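Print this page | E-mail to a friend

Wanted: casual sorter and mender for our toy library

I run the Plurkisen toy library in Stanport, and I'm after someone lovely (and reasonably patient!) to come and work alongside me. It's 6 hours a week at the moment, going up a bit in November when everyone borrows at once and the puzzles come home missing their corners.

We've got 1,353 items on the shelves and I love every one of them, even the drum kit. They go out to 600 families, come back sticky, get wiped down and checked against the card, and go out again. That's most of the job, really. The rest is mending: regluing dolls' house furniture, sewing up bears, working out why the train has stopped going. I can teach you all of it, so please don't be put off if you've never held a glue gun.

You'd also do a turn on the front desk, which means chatting to parents, hunting for lost cards and being shown a great many drawings.

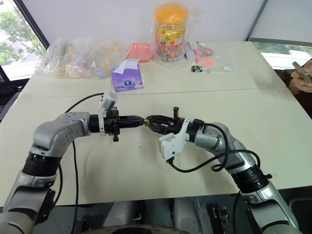
Two arms, meeting over the table.

What I'd love from you: a good memory for where things live, neat enough handwriting for the labels, and the legs for our stairs (the storeroom is up top, sorry, and the big boxes weigh a fair bit). You'll need a current working with children check before you start. A driver's licence would be handy for the Nikolovski Street pick-ups but I can do those myself if I have to.

Pay is the casual award rate, plus tea, plus first dibs on the borrowing list. Shifts are mornings, 9 am till noon, and I'm flexible about school holidays.

To apply, drop a short letter in at the desk or e-mail me through the link at the top. Half a page is plenty. Tell me what your favourite toy was as a kid and what colour it was, I always ask!

Comments

tildy_m: Is this open to retirees? I'm over 60 but I do stairs every day.

Plurkisen desk: Yes please, send me a letter!

Gumnut4: Do you still take donations? We have a tub of Dremex blocks the kids have grown out of.

Plurkisen desk: We do, any morning we're open. Could you give them a wash first?

rosellas: Mine was a green wooden frog on wheels. Letter coming tomorrow.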